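Fixing a gripper that closes before it reaches the piece

If your arm closes its fingers above a chess piece and lifts nothing, or comes down too far and knocks the piece over, the cause is usually a wrong board height in the planner. We hit this in April, in simulation, when 6 games in a row stopped at the first capture. The steps below are the ones we follow now at Jesia.

Before you start
Set the arm to its slowest speed. Save a copy of your config file. If you plan to run the fix on hardware afterward, check that the stop button works first.

Step 1. Find the failed grasp
Open the run log and search for "grasp closed, no contact." Note the height the planner asked for and the height the wrist reported. If the two agree, the arm went where it was told and the target was wrong. If they differ, you have a joint or controller fault and this page won't help you.

Step 2. Check the board height
Our scene file measured the board from the floor. The planner expected it from the tabletop. Someone had patched the difference by hand, and the patch was lost when the table model was replaced. Look for any offset typed straight into the code — ours was in the file that loads the pieces.

Step 3. Use one offset per piece type
A single grasp height will not suit both a tall piece and a short one. Give each type its own value, measured from the top face of the board.

Step 4. Test the hover
Move the arm over the board and pause it before the fingers close. Look from low down at the side first, then from high up. A height error is easy to miss from overhead.

Step 5. Run it again
Do 200 grasps at slow speed, then 1,000 at normal speed. Stop at the first tipped piece and go back to Step 2.
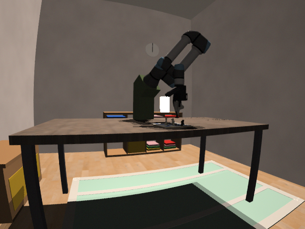
The arm at the chessboard, from the side and from higher up.
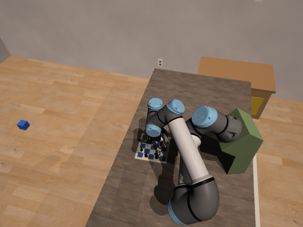

Omar Shboul wrote in to say that Step 3 fixed his short pieces but his arm still knocked over neighbors on the way out — he had to add a straight vertical lift before any sideways move, and he would put that ahead of the long test.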